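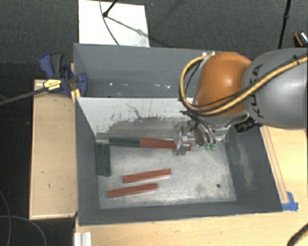 Fig. 1. KUKA arm over the bin, red and green bars.

Lab 2 notes, bin picking (T. Frota)

Groups Pralta and Gunik go first, Szalai and Curkau after the break.
- red bars before green. Bars lying side by side = hard case, jaws need a gap!! try the tilted approach
- bars near the wall: check clearence of the wrist, not just the jaws
- speed limit stays on, 2 tries per bar then skip it
- log every grasp, failed ones too. Full set is 3,000 rows, your share goes in the group folder

Write-up: 2 pages, plots incl. Due 16/09/2019, start of class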